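Cell notes: rubber cradle replaced on the Tarow gripper

The hand-held gripper on the Tarow line was back in use on Tue 22 February after a change of cradle. The old rubber had hardened along the rim, and rounded items were turning in the grip once the tool was tilted past 40 degrees. Osvaldo Bezerra did the work, which took nearly 23 minutes including the camera check.

The new cradle comes from Grusach and is seated dry, without adhesive. Press the rim in from the back edge forward, then run a thumb along it to find any place where it stands proud. The screws underneath go to the same torque as before. Do not use solvent on the rubber — a damp cloth is enough.
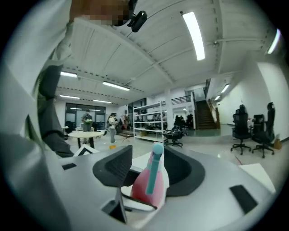
After fitting, the camera has to be calibrated again, as a cradle that sits slightly higher shifts the grip point in the view. Mirela Arruda has put the revised target sheet in the Toritz folder. Take 14 views and discard any with glare from the ceiling lights. If the error stays high, clean the lens and repeat before touching the mount.

Inspection is now every seven days and covers the rim, the cable strain relief and the trigger return spring. Two spare cradles are in the drawer under the bench. The Bouazza unit still has its original rubber and is due for the same change in July.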